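**Is a glossy tabletop a mistake for a bench where you plug and unplug small connectors all day?**

posted by sandpiper_lane

We're replacing the worktables in a shared workshop and the sales rep from Sandora is pushing a high-gloss top in a bright orange-yellow. His pitch is that small parts show up better on it, especially black cable and white connectors, and that it wipes clean in two seconds. The quote is $350 a table, and he keeps mentioning a finish guarantee that runs until 2034, which sounds great until you read it and see that "normal surface wear" isn't covered. What else would happen to a table?

Most of what we do is light wiring. Two-wire leads, little white plugs, crimping, checking that things seat properly. The old tables are matte gray and scratched to pieces, but I never lost anything on them that I didn't drop on the floor first.

So does the color really help, or is this a way to move stock that didn't sell? And does the shine get on your nerves under overhead lights? I'd like to hear from people who have worked on one for longer than a showroom visit.

---

**gristmill_9**

I've had one for years. Love it. Get the orange, you won't regret it, everything pops. Ours is from Ralden and still looks new.

---

**sandpiper_lane**

Thanks, but what do you do on it? "Looks new" can also mean it doesn't get used much.

---

**gristmill_9**

Mostly model kits and some sewing. So okay, fair.

---

**tin_roof_tuesdays**

I'd split the rep's claim in half, because one part holds up and the other part doesn't.

The color part is mostly true. Black wire on a strong plain color is easy to find, and so is white plastic. But any plain color that is neither dark nor white will do that. You can get the same thing from a cheap cutting mat, and when the mat is chewed up you throw it out and the table under it is fine. I wouldn't pay extra for a whole tabletop to get contrast.

The gloss part I don't buy. Wiping clean matters in a kitchen. On a wiring bench the mess is insulation scraps and clipped ends, and those brush off anything. Meanwhile a slick top lets small plugs skate when you nudge them, and it shows every scratch from a dragged tool. Under tube lights you also get a bright streak right where you're trying to look. Tilting the lamp helps some. Sitting on the other side of the table helps more, if you have the room.

Before you sign anything, ask for an offcut. Not the little sample chip, a real piece as big as a dinner plate. Lay it on your own bench, drag a screwdriver over it, leave it under your lights for a week. When I asked Kocabaş for one they mailed it without fuss. If Sandora won't, I'd take that as an answer.

---

**oxbow_bench**

I disagree with a bit of the above, though I'm no fan of these tops either. We have them in our room, same sort of orange-yellow, shiny. I was against them and I'm still not sold, but the sliding complaint is overdone. For us the connector spends more time hanging in the air on its own lead than lying on the table.

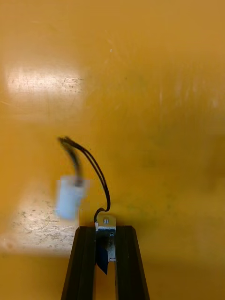
*Taltel Cable & Connector Team, bench help pages*

The white connector is swinging at the end of its black two-wire lead, and you can still tell at a glance where it is. I'll give the color credit for that much. Would a flat green mat do the same? Probably. I tried to get one approved before the tables came in and lost.

What I'd worry about more than the finish is the lead. It makes a tight bend right where it comes out of its little white clip, and no tabletop fixes that. If your leads do the same, spend money on a decent way to hold them before you spend it on furniture. Letting a plug dangle by its wires is a habit I'd like to see less of, on any color of table.

On price, $350 seems high to me for what it is. Ask what the same table costs in matte. When we asked, the gap was $30, and the rep couldn't tell me what the $30 bought.

As for the guarantee, I'd treat it as decoration.

---

**sandpiper_lane**

Asked for the offcut this morning. He said he'd "check with the warehouse." I'm pricing mats in the meantime.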